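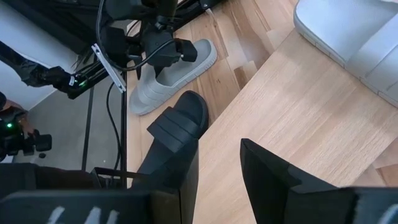
Lachlan Carnegie thinks the grip force is set too high for these soles and that we should drop the current limit before touching anything else. Noted. I would sooner fix the cable routing first, but the limit is a one-line change, so it goes in tonight.

**Friday, Flisero build, shared shop**

- Current limit on the gripper servo down from 13 to 8 (config units). Config saved as rev 3159.
- Slides are the test set for now: black, gray, white. Black one held upright between the fingers, toe up. Gray and white on the floor.
- Cables still loop down off the clamp. Need ties at 4 points, slack left at the wrist.
- Silver bracket: check the screws again after the next long run.
- Flekex pads ordered for the fingers. Bare plates until they arrive.

Open: contrast. Black fingers on a black sandal give the wrist camera very little edge to work with. Tellinon segmentation may want a retrain, or light tape on the finger rims. Try tape first.

Farquharson supply is back on the bench, fuse replaced.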